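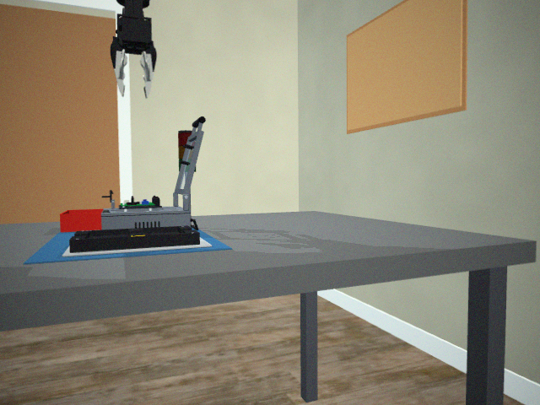

Davstead schools to open four new after-school sites in January

DAVSTEAD – Families in the Davstead school district will have four more places to send their children after the last bell, starting in January. The school board voted Saturday morning to expand the district's after-school program to every elementary school in town, and we could not be happier to share the news!

Until now the program has run at only two schools, Osteso Elementary and Majumder Elementary, and both have had waiting lists since the first week of classes. Parents told the board again and again this fall that they loved the program and wanted it closer to home. With the vote, all 6 elementary schools will be covered, and children will stay in their own building with classmates they already know (no more midday bus changes).

The program will run every school day from dismissal until 6 p.m. Each afternoon starts with a snack and outdoor time, followed by homework help and then a club period. Clubs change every few weeks. At the first two sites, students have put on a puppet play, planted a bulb bed by the front walk and learned enough chess to beat a good number of their parents. The new sites will choose their own clubs once staff are in place, and students will get a say in the list.

Staffing is the biggest job between now and opening day. The district is hiring 41 part-time group leaders and aides. Current classroom aides, substitute teachers and college students are all encouraged to apply, and paid training will be held in the Majumder Elementary library before the winter break. Applicants must pass the usual background check. Experience with children is a plus, as is a talent for music, sports, cooking or crafts.

Sign-up will be handled through Nendutix, the same online system families already use for lunch accounts and report cards. Look for the "After School" tab on the main menu. Families at Osteso and Majumder who are enrolled now will keep their places and do not need to sign up again. Children on either waiting list will be offered a spot first, and open sign-up follows. Paper forms will be available in every school office, in English and Spanish.

Fees will stay the same as they are this year, with the reduced rate for families who qualify for free or low-cost school meals. A second child in the same household pays half.

Late buses will serve Osteso and the north side of town only. Families at the other schools should plan on pickup at the main entrance, where a staff member will check each child out. Anyone picking up a child must be on the family's contact list, so please take a minute to bring it up to date.

Each new site will hold an open house before the program starts, with snacks, club tables and plenty of time for questions. Brothers and sisters are welcome! Times will be posted at each school and sent home in backpacks.

For job listings or help with sign-up, contact the Davstead school district office or stop by the front desk at any elementary school.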